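Card swap moves to the desk as Prorkisero reopens its sorting room

26 Oct 2020

The fan goods exchange at Prorkisero has started sorting again after a break that began in September, and the first thing to go through the new system is a backlog of 329 printed cards, badges and small parts left over from earlier swaps.

The exchange takes in items that collectors no longer want, sorts them by type and sends them out to people who have asked for them. Until this fall everything was kept in shoeboxes on a shelf by the door. Cards got bent at the corners, and small packets slid to the bottom and were forgotten.

Abhishek Joshi, who runs the sorting, said the shoeboxes are being replaced with divided cardboard organizers bought from Dravby, a packaging supplier. Each one sits open on a desk while it is being filled. Cards and other flat items go in first, one kind to a compartment, and anything in a packet gets a compartment of its own.

"The old boxes were fine for storage and bad for finding anything," Joshi said. "If someone asked for one card, you had to take out the whole stack."

The cards are the largest part of the backlog. Most are fan cards for music groups, many of them printed in Chinese or Korean, and they came in with several large donations over the summer. A laminated card is wiped with a dry cloth, checked for splits along the edge and filed by group name. Paper cards are put in sleeves before they are filed. Cards with writing on the back are kept apart until the sender has been asked about them. 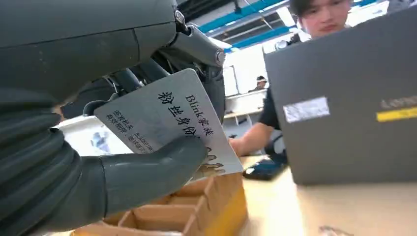
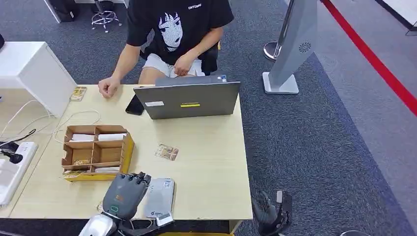 Sorting at Prorkisero. The cardboard organizer has a grid of compartments for cards and small items.

Small parts are handled separately. They stay in clear plastic bags until someone has worked out what they belong to. Bags are not opened over the organizer – a rule that came in after a packet of key ring fittings went into a box of sleeved cards and took most of an evening to pick out.

The list of what is in each box is kept on a laptop at the same desk. It gives the item, the compartment and the request number, if there is one. Joshi said the list was typed from scratch this month, as the earlier one had been kept in two notebooks that did not agree with each other.

People who sent in requests before the break do not need to send them again. Requests will be answered in the order they arrived, starting with single cards. Sets will take longer, and incomplete sets will be held back for now in case the missing cards turn up in the backlog.

The exchange is still accepting donations, but it is asking for flat items only until the boxes are in order. Posters, clothing and anything with a battery should be kept at home for the time being. Cards should be sent between two pieces of stiff card and should not be taped directly. Senders are asked to put a note inside with their name and a short list of what they have enclosed.

Postage on outgoing cards is unchanged. A new padded mailer from Bataineh is being tried for laminated cards, and the plain envelopes will still be used for everything else. The exchange has 67 of the mailers and will decide whether to order more when they have been used.

Joshi said the backlog should be listed by the end of the year. Unclaimed items will then go to the swap table at Pultetti, where visitors can take a card and leave one in its place.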